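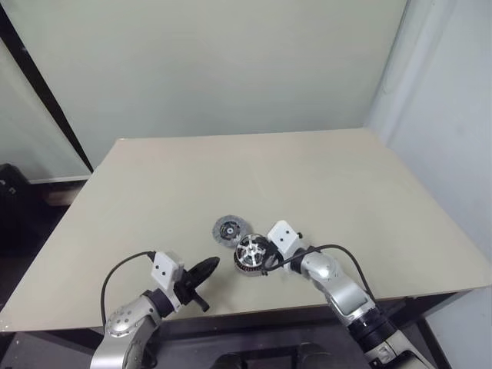
How to Sort Out a Junk Drawer

30 June 2022 | By the Tulloto Home Desk
2 min read
Print | E-mail

Pull the drawer right out and tip everything onto a clean table – yes, even the sticky bits at the back. Put small parts with small parts, cords with cords, and so on until you can see what you own. I had 31 loose screws in mine, bless them!

Give each little family its own jar or box and write a label. Anything you can't name goes in an envelope marked August, and if you haven't needed it by then, out it goes.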